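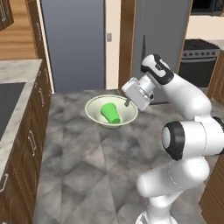

A reply under my last post asked whether you can run a dehumidifier and a range hood at the same time in a small apartment, or whether the hood just pulls in damp air from the hallway and makes the dehumidifier work for nothing. Fair question. Going to answer it in a few posts.

First, my setup. Apartment is 565 square feet, ground floor, north side. Kitchen opens straight into the living room with no door. I've had a Stesel compressor unit running there since September.

The hood is a Kotau, ducted to the outside. It has 3 speeds. I use the middle one for nearly everything.

When a ducted hood runs, the air it throws out has to be replaced from somewhere. In a house that's mostly leaks around windows. In my place a lot of it comes under the front door, and the hallway is damp.

So yes, the person who asked is right that you pull in damp air. But boiling a pot of pasta with the hood off puts far more water into the room than the hallway does. I tried it both ways.

Hood on, window shut: humidity went from 48 to 53 percent while I cooked.

Hood off, window shut: 48 to 66. And it stayed above 60 until bedtime with the Stesel on high the whole time.

Hood on, kitchen window open an inch: 48 to 51. That was on a dry, cold evening. On a rainy one I'd expect it to be worse. Haven't tested that yet.

What I do now: hood on before the water boils, window open an inch if it's dry out, hood off when the steam stops. Dehumidifier stays on its normal setting the entire time. I don't touch it.

Somebody else wanted to know about recirculating hoods, the kind with a charcoal filter and no duct. Those take out some smell and grease. They don't take out water. All the steam goes back in the room. If that's what you have, the window and the dehumidifier have to do the job.

On size. Dehumidifiers are sold by pints per day, and the number on the box is measured in a warm, damp test room. Your living room in winter is cooler than that, so you'll collect less. Mine hardly ever fills its bucket overnight once the heat is on.

Don't read that as a fault. Check the humidity with a separate meter before you send anything back. The readout on the Stesel is 4 points lower than my meter when they sit side by side.

I keep the meter on a bookshelf at chest height, away from the stove and away from the outlet side of the unit. If you put it right next to the dehumidifier you're measuring the dehumidifier.

Power. Mine pulls 280 watts on low and almost 700 right as the compressor kicks in, then it settles. I wouldn't put it on the same power strip as a kettle or a space heater. Straight into the wall is what the manual says too.

Noise: low is fine with the TV on. High isn't. I run high when I'm out.

Cleaning. The filter on the back slides out. I vacuum it every 3 weeks, more if I've been frying a lot, which puts a sticky film on it that a vacuum won't lift. For that it's warm water and dish soap, then let it dry all the way before it goes back in -- not on the radiator, mine warped a little that way.

The bucket gets rinsed with vinegar when it starts to feel slimy. Don't drink the water or put it in an iron.

Before this one I had a Matei desiccant unit. Better in a cold room, quieter too, but it warmed the living room up and cost more to run. I'd go back to that type for an unheated garage.

A couple of people asked about the Nidska with the drain hose. Never owned it. If you have a floor drain a hose is worth having. I'd have to run it 8 feet across the floor to the sink, and it would need to go uphill at the end, so it's the bucket for me.

Will test the rainy evening next time we get one and add the numbers to this thread.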